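5.2 Failures at the charging corner
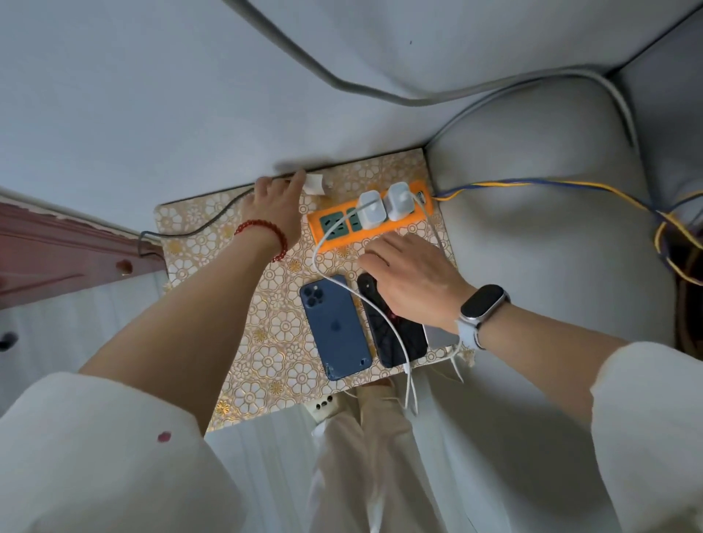

Figure 4. Head-camera view of a charging-corner task. Left hand at a small white plug on the far side of the mat; right hand on the black phone. Power strip, two chargers and three devices share one mat.

The failures reported in this section come from the cable subset of the Totia recordings. The subset contains 3,869 head-camera clips of people plugging in, unplugging and tidying small electronics at home. A policy trained on these clips was transferred to the two-arm Tranitz platform and run for 164 trials on a bench copy of a household charging corner. The bench used de-energized outlets behind a current-limited supply, so a wrong contact could be logged without risk to the operator or the equipment.

Figure 4 is typical of the harder part of the subset. The two hands are doing different things at the same time. The fingertips of the left hand are on a plug against the base of a grey wall, while the right hand lies palm down on a phone. Several white charging cables cross the mat, and some of them hang over its front edge. A second, silver device is partly tucked under the black phone, with only an edge and a corner showing. A human observer reads the layout without much effort. The policy did not.

We grouped the failed trials by the first event that made recovery impossible without a person stepping in. Later events in the same trial were ignored. Two of the authors labelled each failure separately from the joint logs, the wrist force traces and the video, and differences were settled by replaying the trial on the bench. Four failure types were found.

Type A, wrong cable. The gripper closed on a cable other than the one that ended at the target plug. Where white cables crossed, the tracker often swapped identities at the crossing and carried on with high confidence. The confidence value gave no warning, and the arm pulled at normal speed. In most Type A trials the first sign of trouble was a phone sliding toward the front of the ledge.

Type B, support hand released early. In the human clips, one hand often rests on a device while the other works somewhere else. The action labels describe the resting hand as idle. The policy learned to treat it as idle too, and withdrew the right arm once the left arm had started to move. With the phone no longer held, tension in the charging cable was enough to turn it or drag it. We consider this a labelling fault. The grasp classes in the annotation guide had no entry for a flat palm that applies light downward force, and annotators had no better choice available.

Type C, hidden device. The object detector returned one device where two were stacked or overlapping. A lift planned for the upper phone then caught the edge of the lower one. Reflections from metallic edges made this worse, as did patterned mats. On the floral mat used for the bench copy, the metallic outlines of the pattern were twice picked up as cable segments.

Type D, contact at the outlet face. The fingertip pad touched the socket openings while reaching for a charger. This is the only type we class as a safety matter. It did the least visible damage, and it would have passed unnoticed if the bench had not been wired to record contact.

Type D deserves more detail. The gripper pads are a soft polymer over an aluminum core, and the core is exposed for a short distance at the tip. In each Type D trial the approach path passed over the row of sockets at low height before dropping onto the charger body. Chargers plugged in side by side leave little room for the fingers, so the planner favoured an approach from the open end of the strip. That approach is shorter, and it takes the exposed tip across every free socket. The planner treated the strip as a solid box. Its collision model had a clearance of 4 mm over the upper face, which the controller could not hold reliably when the wrist was fully extended.

The first Type D contact was found on a Wednesday during routine log review. Testing was stopped at once. Degefa, the supervisory layer that sits between the policy and the motor controllers, had not intervened. Its force threshold was set for hard collisions with furniture, and the contact force was well below it. No rule in Degefa referred to outlets or to any other electrical hazard.

Three changes were made before trials resumed. Insulating sleeves were fitted over both fingertips. Outlet faces were added to the map as keep-out volumes with a clearance of 10 mm, to be entered only from directly above a detected charger body. Degefa was given a rule that halts both arms if the outlet face cannot be located for more than a few consecutive images. The last rule is conservative and stops many trials that would have finished safely. We have kept it.

The sleeves reduced grip on small plugs, and the failure rate for plain grasps rose as a result. We did not retune the grasp force to compensate, and the results in Section 6 should be read with that in mind.

For Type B, Desta Habte rewrote the annotation guide to include a "hold in place" class, and Tekle Tilahun relabelled the affected clips with the Drisa tool. Retraining removed most early releases. A small number remain, chiefly where the supporting hand leaves the camera view before the other hand has finished. Types A and C are still open. Slower pulling with a check on device movement limits the harm from a wrong cable, but it does not correct the identity swap that causes it. We have no remedy for stacked devices beyond asking the policy to stop and request help when the measured height of a phone does not match its outline.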